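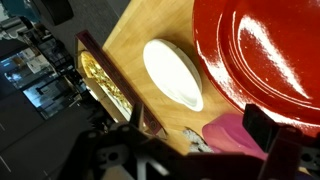
Orkthorpe table-clearing task, wrist camera view.

Orkthorpe Project: Fault Review Meeting
Minutes, Dec 13, 2021

Chair: Saadet Uçar
Minutes: Ruby-Lee McPhee
Also present: controls, test and mechanical leads; Trudico by phone for items 3 and 4
Apologies: Ouellet (written comments received, see item 5)

1. Previous minutes

Accepted with one correction. The November minutes gave the finger pad change as complete on both arms. It was complete on the left arm only. The right arm was done the following week.

2. Summary of the fault

S. Uçar summarized. On the table-clearing task the right arm was put into protective stop by the operator during an approach to a bowl. The stop was reset at the pendant. On reset the gripper closed without a new command. The operator had one hand over the table at the time, moving a dish back to its start position, and was not touched. The run was ended and a fault report opened the same afternoon.

The arm itself did not move. All joints held position before and after the reset. The unplanned motion was limited to the fingers.

Test went back through the logs for the current software build. Of 435 runs, 8 show the gripper moving after a reset with no command from the planner. Seven of these had not been reported. In those seven the fingers traveled a short distance onto an object or onto nothing, and the operators took it for normal settling.

The chair asked that this last point be recorded. A finger that moves on reset is a reportable fault whatever the distance, and the operator sheet does not say so at present. See actions.

3. Cause

Controls presented the findings so far.

The gripper driver holds the last position target in a buffer. When a protective stop is triggered, the arm controller clears its own targets but the gripper driver does not clear the buffer. Power to the fingers is cut. If the stop falls between a close command being sent and the fingers arriving, the old target is still in the buffer when power comes back, and the fingers go to it.

The window is short. Timing on the bench gave 157 ms from the close command leaving the planner to the fingers reaching a light object. The stop has to land inside that window, and most do not.

Controls reproduced the fault on the bench by triggering the stop from a script. It could not be reproduced by hand in one morning of trying.

Trudico confirmed that the driver behaves this way by design. The buffer is kept so that a gripper holding a part does not drop it when power is restored. Trudico was not aware that the arm controller clears its targets separately and agreed that the two should be linked. A driver setting exists to clear the buffer on loss of power. It is off by default and does not appear in the manual supplied to the project. Trudico will send the updated pages.

Question from mechanical: with the setting on, what do the fingers do if they are already holding something? Trudico: they stay where friction in the linkage leaves them. No holding force until a new command is given. Heavier pieces may slip.

4. Effect on the task

Discussion of which objects matter. The plates are the heaviest pieces in the set and are taken by the rim. The bowls are light. A slip from normal lifting height onto the wood is unlikely to break anything in the current set, but the white dishes have not been drop tested. Mechanical to check.

Test raised a second matter. Low approaches to a tilted bowl put the fingertips close to the rim for longer than the planner allows for, with the fingers already partly closed. Operators tend to stop the arm at this point to look at the alignment. Test believes that is the reason the fault appears more often on bowls than on plates. Controls thought the sample too small to say.
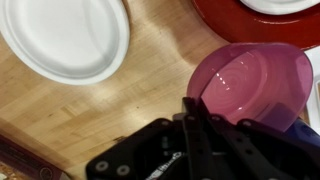 Ruby-Lee McPhee asked whether operators should be stopping the arm at that point at all, given that pause and protective stop are separate buttons on the pendant and only one of them cuts power to the fingers. Test replied that the buttons are side by side, that the training sheet uses the word "stop" for both, and that most operators press whichever is nearer. The chair said the fault would remain a fault under either button and that the wording should be corrected in any case.

Further points under this item:

Resets are currently allowed from the pendant with no check that the table is clear. This was accepted when the stop was thought to leave the whole arm still. It is no longer acceptable.

The right gripper has 1,795 close cycles since the pad change. Mechanical looked for play in the linkage as a possible contributor and found none outside the limit. Wear is ruled out as a cause. The fasteners on the upper linkage were checked for torque during the same inspection and one was slightly low. It has been corrected and is not related.

The cable at the wrist was also checked. No damage.

5. Written comments from Ouellet

Read out by the chair. Ouellet asks that no further runs take place with a person resetting objects by hand until the driver setting has been changed and tested. Ouellet also asks whether the same driver is in use on the left arm.

Controls confirmed that it is. The left arm shows no events in the logs, but it has been used mainly on fixed parts with few stops. The same restriction should apply to both.

There was some disagreement on the first point. Test would prefer to continue with a reset procedure: hands off the table, call out, reset, wait for the fingers, then resume. Controls supported this as a temporary measure. The chair did not. A spoken procedure had been in place before the event and had not been followed, and repeating it on paper would not change that. Test asked for it to be noted that the schedule for the mixed tableware set will slip by at least a week.

6. Decisions

6.1 Both arms are limited to runs with no person inside the marked area. Objects are to be put back with the arm powered down at the cabinet, not at the pendant.

6.2 The clear-on-power-loss setting is to be turned on for both grippers and tested on the bench before it is used on the table.

6.3 The arm controller will send an open-loop hold at current finger position after every reset. This is in addition to 6.2 and does not replace it.

6.4 The seven unreported events are to be entered in the fault register as one item with separate log references.

7. Actions

Controls: change the driver setting, left and right. Script the stop at steps across the full close window and attach the results to the fault report.

Controls: write the hold-on-reset change and send for review. S. Uçar to review.

Mechanical: slip test with setting on, all plates and bowls in the set, from normal lifting height. Drop test on one white dish.

Test: rewrite the operator sheet. Use "pause" and "protective stop" only. Add finger movement on reset to the list of reportable faults.

Test: price a guard or cover to separate the two pendant buttons.

R. McPhee: send these minutes to Trudico and Ouellet. Obtain the updated manual pages and file them with the gripper documents.

8. Other business

The log viewer does not show gripper position and arm state on the same time axis, and lining them up by hand took most of a day. Controls has a script that does it and will put it in the shared folder.

Restriction 6.1 stays in force until lifted in writing by the chair. Next meeting to be called when the bench results are in.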